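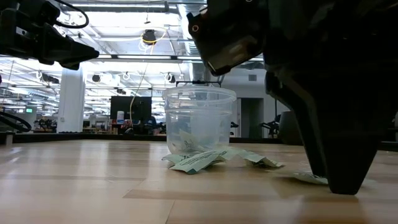
My sister reckons I'll be the last person in Canada to buy a robot vacuum, and she's probably right, because I keep holding out for the thing that picks stuff up. Floors I can do. It's the bits and bobs I hate! Sugar packets, receipts, the change jar by the kettle, all that little papery junk that drifts across the counter and has to go back in its tub (which in our house happens maybe twice a month, if Mum's coming).

So I've been reading up again. I first got hooked in July, when Efe Bassey sent me a long email about tidying robots and I wrote back with 20 questions. Efe's view is that anything stiff is nearly sorted. A mug, a block, a box, fine. Thin crumpled paper is a whole other animal, it's never the same shape twice and it slides away when you nudge it.
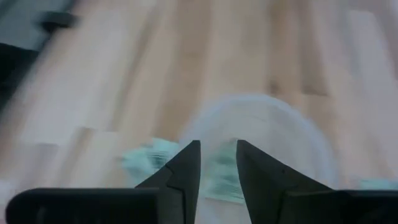

And then there's the see-through stuff. I lose a clear cup on my own counter about as often as I lose my glasses, so I have some sympathy for a camera trying to find the rim of one. Add two fingers with no skin on them and I start to feel I've been a bit harsh on the poor things.

Would I pay for it? I told Efe I'd go to 2000 dollars for one that cleared the kitchen counter overnight, even if it took 10 minutes a packet. I'm asleep, who cares how slow it is! But it has to get it right without me hovering, and I don't think we're there yet.

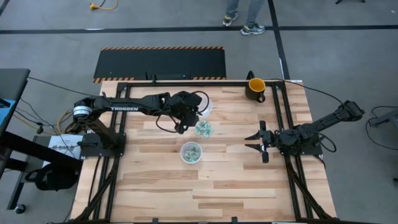
Two arms, one cup and some folded green paper.

My counter, meanwhile, is a disgrace, so I'm off to do it by hand. If yours has a gadget that really does help, tell me in the comments (dishwashers don't count, I've got one and I love it).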